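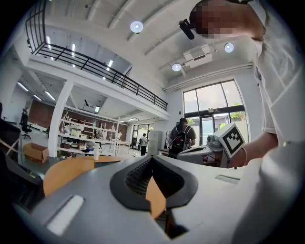 *Marker cube in hand, just above the gray machine. Gripper camera view, mesh and V rim at the bottom.*

**Ticket:** Cube pose jumps on gripper B, Drekar pair
**Site:** Clillstead, ground floor
**Opened:** 4th September
**Priority:** Normal, raised to high after the second entry
**Reported to:** Grirkgate support
**Status:** Closed, with one follow-up

## Problem as reported

We run a Drekar hand-held gripper pair with a marker cube on each unit. Thân reads the cubes and writes a pose track for each gripper. Gripper A has been fine since setup. On gripper B the track jumps. The operator moves it slowly along a straight line and the track follows for a while, then flips to a different angle, stays there for a moment and comes back. Position shifts a little at the same time, but the angle is the worst part.

Thân rejected 9 recordings because of this. The error in the session log is the same every time:

```
track B: orientation step over limit, segment dropped
```

No error on track A in any of those recordings.

We had not changed anything on purpose before it started. The B cube was taken off and put back when the housing was cleaned. The software was also updated that week, so both are suspects.

## What we had tried before opening the ticket

- Restarted Thân and the capture computer
- Swapped the cables between A and B
- Wiped the marker faces with a dry cloth
- Recorded with A switched off

None of it made a difference. The fault stays with gripper B when the cables are swapped, so we don't think it is the port or the cable.

## Log

### Entry: support, first reply

Please check the following and report back for each:

1. Is the cube seated fully on its mount? Push on it from each side with a finger. There should be no play.
2. Is the marker size in the Thân profile the same for both grippers? Open the profile for each unit. Don't go by the summary page, it only shows A.
3. Are any marker faces scratched, shiny or lifting at a corner?
4. Does the jump happen everywhere at the station, or only in some positions?

Please don't run the calibration yet. If the cube is loose you will calibrate to the wrong place and we will have two faults to sort out.

### Entry: site

Answers in the same order.

1. There is play. Not much, but the B cube rocks if you push on the top edge. The A cube doesn't.
2. Not the same. A is set to 44 mm, which is what we measure across the black border on both cubes. B has gone back to the default value. We think the update did this. We have not corrected it yet, we wanted to ask first.
3. Faces look clean. No lifted corners that we can find.
4. It happens more on the side of the station toward the glass doors. On the other side it is rare, but we have seen it there as well.

We also raised the priority. There is a set of recordings due and we can't accept any of them with only one good track.

### Entry: support

Both findings matter, and we would fix them one at a time so we know what each one did.

Start with the profile. Set B to the measured size, save, close Thân completely and open it again. The size is only read at start. Then do a slow line and tell us what the angle does. Leave the cube as it is for this test.

A wrong size mostly gives you wrong distance. It won't usually flip the angle, so expect the jump to still be there.

### Entry: site

Done. Position on B is much better. At rest, side by side, the distance between the two grippers now agrees with the tape measure. Before the change it was well off and we hadn't noticed, as we had only been looking at the angle plot.

The angle still flips. Same side of the station as before.

### Entry: support

Good. Now the mount. Steps for the B unit:

1. Power the gripper down and lay it on the table, fingers pointing away from you.
2. Take out the mount screws and lift the cube off.
3. Look at the seat. Any foam or grit under the base will hold it up on one side.
4. Clean the seat and the underside of the cube.
5. Put the cube back with the same face forward as before. There is a small notch on the base for this.
6. Tighten the screws a little at a time, alternating between them. Stop when they are snug - the thread is plastic and will strip.
7. Push test again.

Send a view of the B unit from gripper A's side when it is back together, so we can see which way the cube sits.

### Entry: site

There was a crumb of gray foam under one corner of the base, most likely from the housing when it was cleaned. Removed it and wiped both surfaces. Cube is back on with the notch in the right place. No play now in any direction.

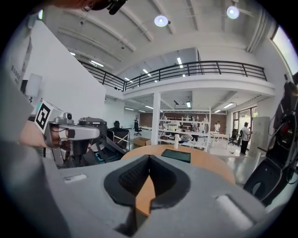

*Second gripper from the left, silver-gray fingers pointing right. Marker cube at the back, small camera module on top.*

Slow line test after refitting: the angle is steady on the column side of the station. On the door side we still get a flip now and then, much shorter than before. Thân accepted the first test recording and dropped a short piece of the next one.

### Entry: support

Thanks, the cube is easy to make out. It is tilted toward the camera there, and a tilt is what you want. When a single marker is seen flat on, two angles can fit the same corners nearly as well as each other, and the software may pick the wrong one for a few frames. A loose cube makes that worse.

What is left on the door side may be light. You have daylight coming in through the glass on that side and it can wash out the white of the marker, so the border edges get thin. Please check:

- Exposure on both cameras. Is it on auto?
- Whether the jump goes away with the blinds down, if you have them.

### Entry: site

No blinds on that glass. Exposure was on auto for B and fixed for A. So that setting was lost too, probably in the same update. We should have compared the two profiles line by line at the start.

Set B to the same fixed value as A. Repeated the slow line on the door side, then a faster one, then a pass with the gripper turned as far as the wrist allows. No flips. Repeated the lot near the table and there were none there either.

### Entry: support

That looks like the end of it. You can calibrate now:

- Both grippers warmed up and connected
- Both cubes in view of the other unit's camera for the whole routine
- Move slowly, and keep sleeves and straps clear of the cubes
- Save as a new profile, don't write over the old one

If the routine ends with a yellow result, run it again before changing anything. If it's yellow a second time, write back here.

### Entry: site

Calibration ran green on the first go. Saved as profile 2. We kept the old profile for comparison.

Recorded a full session afterward with both grippers. Nothing dropped on either track. The rejected recordings can't be rescued as the cube was moving on its mount, so they will be recorded again.

## Cause

- Foam under the base of the B cube after cleaning, which let it rock
- Marker size on B reset to default
- Exposure on B reset to auto

## Changes at the site

- Push test on both cubes added to the start-of-shift check
- Housing to be cleaned with the cube left on. If it has to come off, the seat is wiped before it goes back
- Profiles exported before any Thân update and compared after it
- Marker size written on tape inside the lid of the Drekar case

## Follow-up

Grirkgate to look at why the update reset the B profile and left A alone. Site has sent both exported profiles and the update log. This is being tracked separately, and this ticket can stay closed unless the jumps come back.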